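Robot takes over bin picking at Trondadance

Print this article | E-mail to a friend

2024-01-19

Parts maker Trondadance is handing its bin-picking work to a robot arm, a job that staff on the packing line have done by hand until now.

The system was set up by Flamesent. Trondadance says none of its 210 workers will lose their jobs. The 4 people who shared the picking roster will move to inspection and machine set-up after 10 days of paid training.

Pickers lifted up to 3,000 bars a shift, and sore backs and shoulders were a regular complaint. The union has welcomed the change but wants the new roles kept at the same pay grade - something the company has agreed to review in May.

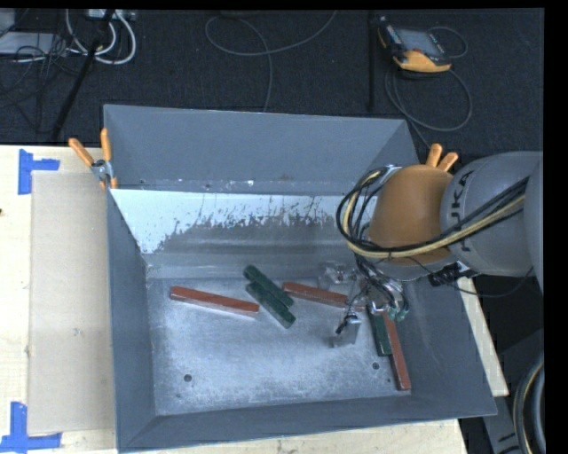
The robot arm reaches into a metal bin holding red and green bars.

Share (10)

Comments (2)

linehand: Did that job for years. My shoulder won't miss it.

Jovier: Get the pay grade in writing before May.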